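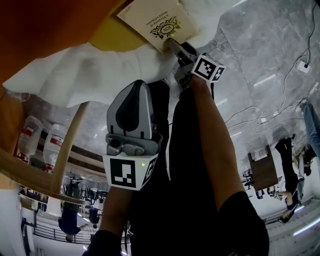 Why do old books smell the way they do?

Because the paper is slowly breaking down, and some of what it breaks down into is light enough to drift off the page and reach the nose.

Speaker notes - What the smell of paper can tell a collection manager
Flallcombe winter meeting, 6 February 2021
Speaker: Drita Leka

Slide 1. Title

Wait for the sound check. Thank Blagoje Berisha for the invitation. State the scope: paper made after 1850, bound, stored indoors. Parchment and photographic material are out of scope and I will not take questions on them.

Slide 2. What paper is made of

Paper is mostly cellulose, a long chain of glucose units. Cotton and linen rag paper is close to pure cellulose. Wood pulp also brings in hemicellulose and lignin. Groundwood pulp keeps nearly all of its lignin. Chemical pulp has had most of it removed.

Fillers and size come next. From the early nineteenth century, many mills sized paper with rosin and alum. Alum leaves the sheet acidic. Point to the pH scale on the right of the slide and move on.

Slide 3. Two reactions

Acid hydrolysis cuts the cellulose chain. Shorter chains mean a weaker sheet. The reaction makes more acid as it goes, so it speeds up over time.

Oxidation attacks both cellulose and lignin. It needs oxygen and is helped along by light and by traces of metal. Lignin oxidation is the main source of yellowing in newsprint.

The two reactions feed each other. Spend no more than a minute here. Most of this audience has seen the diagram.

Slide 4. What comes off

Read the table by row.

Acetic acid - sharp, vinegar. Mostly from hemicellulose.
Furfural - almond, bread. From the breakdown of sugars in an acid sheet.
Vanillin - vanilla. From lignin.
Hexanal - cut grass, a little fatty. From oxidation of lipids, including those in rosin size and some bindings.
Benzaldehyde - bitter almond.

Note for the room: the nose does not rank these by amount. A compound at a very low level can carry most of the smell, and acetic acid can be present in quantity before anyone remarks on it.

Slide 5. Smells that do not come from the paper

Mold gives an earthy or musty note. Treat it as a moisture warning and check the shelf, the wall behind it and the floor. Tobacco smoke binds to the sheet and to cloth covers and stays for decades. Animal glue, leather dressing and PVC sleeves each have their own signature. Naphthalene means somebody once tried to keep insects out.

Say clearly that a musty book and an acidic book are separate problems with separate treatments. They are often confused in donor letters.

Slide 6. The Janevski survey

Background: the Janevski reading room holds a mixed lending stock of reprints, school editions and bound periodicals. Hyun-seo Shin and I sampled 353 volumes from a list of 668. The rest were on loan, in repair or too tightly bound to open without strain.

Each volume was placed in a closed polyethylene bag with a sorbent tube at room temperature. Tubes were analyzed by gas chromatography with mass spectrometry. We measured surface pH on a blank margin of the last leaf. No sheet was cut.

If asked about bag blanks: yes, every batch had one. Two batches were thrown out for high toluene and run again.

Slide 7. Results

Furfural followed surface pH well in groundwood paper. It followed less well in chemical pulp and poorly in rag. The spread in the middle group is wide - leave the plot up long enough for people to see it.

Acetic acid did not separate the groups. Stock on the old oak shelving read high whatever the paper was, and we think the shelving supplied much of it. This is the weakest part of the design. We should have sampled the empty shelves first.

Vanillin was found in most of the groundwood volumes and was of no use as a measure of condition.

Slide 8. Storage effects

Temperature: cooler storage slows both reactions. Relative humidity: hold it steady, and below the level where mold can grow. We used 45 percent as the set point at Berus, and the store has held it since August with one short excursion during a fan repair.

Ventilation: a sealed box keeps pollutants out and also keeps the book's own acids in. A board with an alkaline reserve takes up part of that load. Boris Krasniqi has longer data on this and I will refer questions to him.

Skip the enclosure photographs if time is short.

Slide 9. Can a person do this by nose?

In part. We ran a small sniff panel with 30 of the sampled volumes. The panel was reliable on mold and smoke and fair on newsprint. It could not put acidic book papers in order. Two members agreed with each other closely and were both wrong.

Training may help. We have not tested that.

Slide 10. Instruments

The Vesulon handheld was lent to us for the second half of the survey. It gives one total figure for volatile organics and cannot tell furfural from floor cleaner. Useful for finding a bad bay in a store. Of no use for a single volume.

Do not give prices. The quotation I have is out of date.

Slide 11. Practical points

Measure pH before spending money on air analysis.
Test the furniture as well as the stock.
Isolate anything musty on arrival and keep it apart until it has been checked.
Keep newsprint away from better paper.
Do not use scented sachets, baking soda or ozone. Ozone is an oxidant and will do to the cellulose exactly what slide 3 describes.

Expect an objection on baking soda. A tray of it in a closed box with no contact does little harm and takes up some acid vapor. Powder on the page is a cleaning job for someone later.

Slide 12. Open questions

Does furfural output change after deacidification, and for how long? We have two readings and they disagree.
How much does a cloth cover hold back from the room air?
What does coated paper do? We had too few volumes to say.

Slide 13. Thanks

Lumturie Đorđević for the lab time and the calibration standards. Hyun-seo Shin for sampling. The Janevski desk staff for finding shelf marks.

Handout is the two-page version with the slide 4 table. The raw chromatograms are available on request, but the file names still follow the old shelf numbering, so ask for the key as well.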